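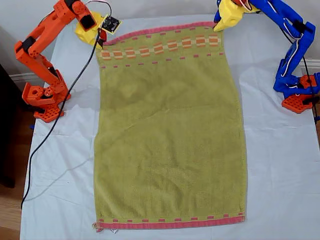 Pourquoi évaluer le pliage sur des serviettes usagées ? Parce que l'usure modifie le bord, et que c'est au bord que se décide l'alignement des couches.

3.2 Matériel textile et critères de pli

Les essais portent sur du linge éponge de format rectangulaire, prélevé dans le stock de roulement de la résidence Nestwood. Les pièces ont été retenues après 31 cycles de lavage domestique, sans repassage ni adoucissant. Leur masse surfacique nominale est de 400 g/m². La figure 4 regroupe quatre états de la surface de travail, recouverte d'un film plastique blanc translucide. Le vert olive du tissu s'en détache nettement, ce qui facilite le relevé des contours.

On distingue dans l'état étalé deux types de défauts. Les premiers sont géométriques : la serviette n'est plus un rectangle exact, le retrait au lavage n'étant pas uniforme d'un bord à l'autre. Les seconds sont locaux et concernent l'ourlet rose, dont quelques fils se détachent.

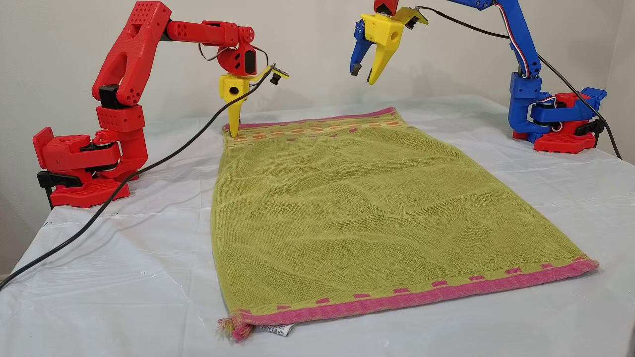
La largeur est donc mesurée aux deux extrémités et au milieu, la valeur la plus faible servant de référence pour le premier pli. Nous n'avons pas cherché à lisser les ondulations résiduelles du tissu avant mesure. Un lissage manuel étire la boucle et fausse la cote de plusieurs millimètres — effet déjà noté lors de la campagne préliminaire de Brarnolau.

Le pli longitudinal est effectué en premier, puis la pièce est rabattue dans le sens transversal. Pour chaque étape, on relève le décalage entre les deux bords superposés et la hauteur maximale du pli. Un décalage supérieur à 9 mm entraîne le rejet de la pièce.
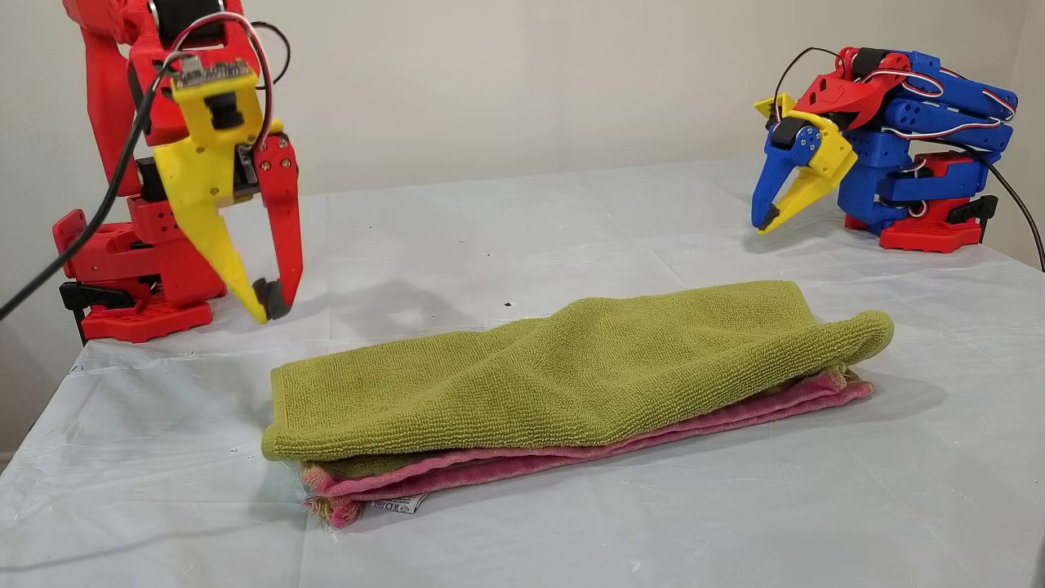 Le cas de deux serviettes superposées appelle un traitement distinct. L'éponge adhère à l'éponge : la couche inférieure, de teinte vieux rose, limite le glissement de la couche verte, mais elle rend aussi toute correction plus difficile une fois le contact établi. Le débord de la pièce inférieure est relevé sur le bord avant et sur le bord droit. L'étiquette d'entretien, lorsqu'elle dépasse, est exclue du contour.

Les plis incomplets sont décrits selon la grille Jindik, qui sépare le rabat soulevé, l'enroulement partiel et l'affaissement.

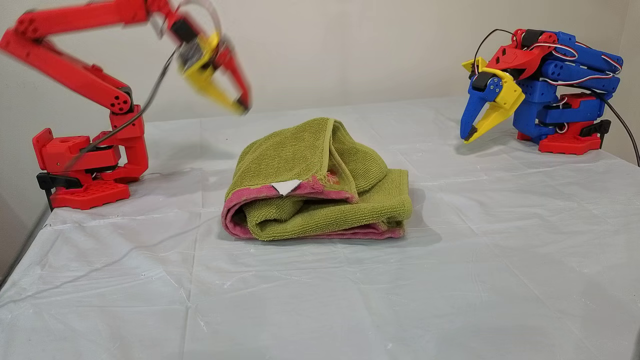 Ces trois classes ne sont pas exclusives, et une même pièce peut cumuler un rabat soulevé et un enroulement partiel. Dans ce cas, seule la hauteur du point le plus élevé est conservée. Le bord gansé sert de repère visuel : sa continuité sur les plis inférieurs indique l'orientation de la pièce, y compris quand le volume obtenu est irrégulier.

Figure 4. Serviettes éponge sur la surface de travail : états étalés, superposition de deux pièces pliées, pli partiellement enroulé.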